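Ververidis Transfers and Chauffeur Service
Home | Our Vehicles | Airport | Weddings | Long Distance | Contact

Our Vehicles > Vans > Goment Executive Van

Goment Executive Van with Chauffeur
Vehicle code: 3023
Passengers: up to seven
Luggage space with all seats in use: 428 liters
Price: from $55 per hour, two hours minimum
Available from: Cladudbridge, Vuvgate and the towns between them

Check availability | Ask a question

Overview

The Goment Executive Van is the vehicle which our customers book most often when the group is too large for a sedan and too small for a minibus. It is used by families who go to the airport, by companies who receive visitors, and by friends who want to spend an evening in Vuvgate without thinking about parking. The van always comes with a chauffeur. We do not rent it for self-driving, so please do not ask us for this, also not for one day only.

We have had this model in our service for several years and we know it well. It is quiet on the highway, it has a high roof, and a tall person can move to the back row without bending so much. The side step comes out by itself when the door opens. Older passengers have told us many times that they like this step more than the leather seats.

Seats and interior

Behind the chauffeur there are two rows of three seats. The seventh passenger sits in front, next to the chauffeur. In the normal setting all seats look forward. If you prefer, we can turn the first row around, so that the two rows face each other. Please tell us this when you book and not when the van is already at your door, as the seats must be taken out and put back in our garage.

Every seat has its own belt, reading light, cup holder and charging socket. The rear part has its own climate control, and the passengers can change the temperature themselves. There are blinds on the rear windows. The floor has carpet in winter and rubber mats from April until the end of September, when our customers come back from the beach.

Luggage

Please read this part with attention, as most of the misunderstandings we have had with this vehicle were about luggage.

When all seats are in use, the space behind the last row is 428 liters. This is enough for four medium suitcases and several soft bags. It is not enough for seven large suitcases. If you are seven persons and you fly for a long vacation, you should add the luggage trailer or book a second vehicle. If you are five or fewer, we can take out part of the last row and then almost everything goes in, including a folded stroller or a set of golf clubs.

Skis and surfboards cannot travel inside the cabin. We have a roof box for skis. For surfboards we need to know the length before we can say yes.
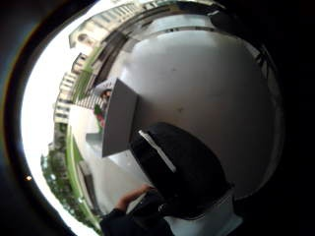
A hand on a rounded black object, with a smooth white surface behind.

Child seats

We carry infant seats, toddler seats and boosters. They are free of charge, but we must know the age and the weight of each child on the day before the trip at the latest. The chauffeur installs the seat before he arrives. You are welcome to bring your own seat, and in this case we ask that one of the parents fastens it, and the chauffeur will check with you that it is firm.

What is included in the price

The hourly price includes the chauffeur, the fuel, the insurance for passengers and bottled water. It also includes the first part of the drive, from our garage in Cladudbridge to your address, if your address is inside the town. For addresses outside the town we calculate the drive from the garage and we write it as a separate line in the offer, so you can see it.

Not included are road tolls, paid parking, and the entrance fee of places where the van must pay to come in, such as the old harbor in Vuvgate during the summer market. The chauffeur pays these and we add them to the bill with the receipts. Tips are not expected. If you want to give something, you can give it directly to the chauffeur.

Airport pickup

For arrivals at Vuvgate airport we follow your flight number. If the plane is late, the van comes later too, and you do not pay for the delay. After the landing you have 60 minutes of free waiting time. After that, we charge the waiting by the hour at the normal price. Customers who travel with hand luggage only are usually outside much earlier, and they can send us a message so the chauffeur comes to the door of the terminal sooner.

The chauffeur waits in the arrivals hall next to the flower shop, with a sign. You can choose what is written on the sign. Without other instruction we write the last name from the booking.

For departures we propose a pickup time to you. On Monday morning the bridge road in Cladudbridge is very slow, and we will propose an earlier time than on the other days. You may choose a later one, but then the responsibility for the flight is yours.

Day trips and evenings

The van can be booked for a full day. Popular requests are the wineries north of Vuvgate, the outlet stores, and the coast road with a stop for lunch. Our chauffeurs know these places and can tell you where the van is able to park, which is useful when you plan the stops. They are not licensed guides. If you want a guide, we can reserve one seat for this person, and you arrange the guide yourself.

For evenings, the two hours minimum is also valid, and between midnight and five in the morning there is a night supplement. You find it in your offer before you confirm. Eating a full meal in the van is not allowed. Drinks are allowed if they have a lid. When the interior needs special cleaning after the trip, we charge the cost of the cleaning company and nothing more.

Optional extras

Luggage trailer, closed, with lock
Ski box
Wheelchair ramp (for folding wheelchairs, passenger changes to a van seat)
Face-to-face seating
Ribbons for weddings, in white or cream
Second chauffeur for long distances
Cooler box with ice

Booking and cancellation

You can send the request with the form or call our office. We answer with a written offer, normally on the same day. The booking is valid when you have confirmed the offer and you have received our confirmation with the vehicle code 3023. Please check that this code is on your paper. We have another Goment van with a shorter body and its code is different.

Changes of time are free until the evening before, if the van is available. Cancellation is free until two days before the trip. After this we charge half of the price, and on the day of the trip the full price. For weddings and for all bookings in July there are other conditions, and they are written in the offer.

You can pay by card, by bank transfer or in cash to the chauffeur. Companies with an account receive one invoice at the end of the month.

Questions we often receive

Can we bring a dog?
Yes, in a carrier or on a blanket on the floor. Please mention the size of the dog in the booking.

Can the chauffeur wait while we have dinner?
Yes. The waiting is charged as normal hours.

Is there internet in the van?
Yes, the password is on a card in the seat pocket. In the hills the connection is weak.

Can we see the vehicle before a wedding?
Yes, at the garage in Cladudbridge, by appointment.

See also: Goment Short Van | Executive Sedan | Minibus with Chauffeur

Request an offer for this vehicle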